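Section 4. Setting Up the Stacking Task

This section covers the block stacking exercise used in the second half of the club year. Finish Section 3 (homing and joint limits) first. If the arm has been moved since the last session, repeat the homing routine before you start.

You need two people: one at the laptop and one at the stop button. Swap after each run.

4.1 Preparing the table

1. Clear the table and lay the cloth over it. Pull it tight from the front and let it hang over the near edge.
2. Check the work area for creases by running your palm across it. A block that sits on a crease will lean.
3. Wipe the fingertips of the gripper with a dry cloth. Do not use alcohol on the pads.
4. Power on the controller and wait for the steady light.
5. Open Pindar on the laptop and load the file stack_two. Log in with the team account, not your own.

Note: The program file lives in the Gurnix folder on the shared drive. If it is missing, ask Suha Kassab for the current copy. Do not use the one in the August folder, which has the old table height.

CAUTION: Keep hands off the table whenever the arm is enabled. The person at the stop button calls "clear" before every run.
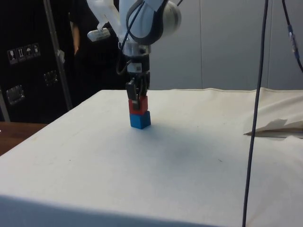 4.2 Teaching the place height

The place height is the value students most often get wrong. It is measured from the table to the fingertips at the moment of release, and it is stored separately from the pick height. For the two-block tower, blue goes on the bottom and red on top, with the fingertips overlapping the upper half of the red block and the gripper pointing straight down. If the fingers reach too low they can touch the bottom block and push it sideways when they open.

1. Put the blue block on the taught place point by hand, with the arm disabled. Square it to the front edge of the table.
2. Enable the arm and run PICK RED at low speed.
3. Move to APPROACH. The arm stops above the blue block.
4. Jog down in small steps until the bottom of the red block meets the top of the blue one. Stop there. Do not press.
5. Read the Z value on the screen. Ours was 92 when this guide was written. Yours will differ if the table has been changed.
6. Press SAVE POINT and enter the value in the log with your initials.
7. Open the gripper, then raise the arm straight up before moving it in any other direction.

CAUTION: If the force warning appears during step 4, jog up and start the step again. Do not clear the warning and continue.

4.3 Full run

Set the pause between moves to 1,000 ms and run the whole program from HOME. Leave the speed alone until you have two clean runs in a row. After that, one person may raise it a single step at a time.

If the top block lands crooked, check the pick first. Dwight Landry keeps the spare finger pads in the drawer marked Graveck. Changing pads means teaching the place height again.

Save the log before closing Pindar. Three-block towers are in Section 5.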